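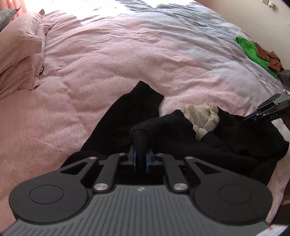 According to one reader who wrote in over the holidays, the wait for a second Bramwell picture has gone on long enough, and the studio should either name a start date or stop teasing it. The message was one of several sent after the end credits of the first film went online, and it now has an answer of sorts.

Palar Pictures has confirmed that Pridden, the follow-up to its low-budget thriller Bramwell, will begin filming in February. The shoot is planned for 23 days, with most of the work done on one house set and a few nights outdoors. The same director and the same lead actress are back. The script has been finished since last summer and was held up while the company looked for a partner to cover the second half of the budget.

That partner is Emel, the distributor that handled Bramwell outside the United States. Emel will put up money in return for foreign sales rights and will also have first refusal on streaming. Palar keeps the domestic theatrical release. Neither company gave a budget figure, although Palar said the new film will cost more than the first one and will still be small by studio standards.

Bramwell opened on 266 screens and was not expected to last past its second weekend. Word of mouth kept it going, and at its widest it was playing on over 600. Reviews were mixed. Most critics liked the opening hour and the sound work, and several complained that the ending was rushed. The home release added eight minutes to the last act, and that longer cut is the one the new script follows, so anyone who only saw the film in theaters may want to catch up before the sequel arrives.

Pridden takes its title from the town where the first story ended. It picks up two years later, when the lead character has changed her name and rents a room from a family she does not know well. The company's notes describe it as a slower film with fewer locations and a smaller cast. There is no word on whether the brother, last seen at the bus station, will return. The part is not in the cast list sent out with the announcement, but that list covers only the four main roles.

The music will be handled by a new composer. The cinematographer from Bramwell is busy on a television series and has been replaced, and the editor is staying on. Local casting for background parts is already closed. Palar received close to double the number of applications it had planned for and stopped taking them at 1000.

No release date has been set. Palar said it would like to show the film at a festival in the fall and open it in theaters soon after, depending on how long the edit takes. A first still is expected once shooting is under way, and a teaser will come later in the year. The longer cut of Bramwell is available now to rent or buy, and Emel plans to put it back into a small number of overseas theaters ahead of the sequel.

Last updated: 2019-01-01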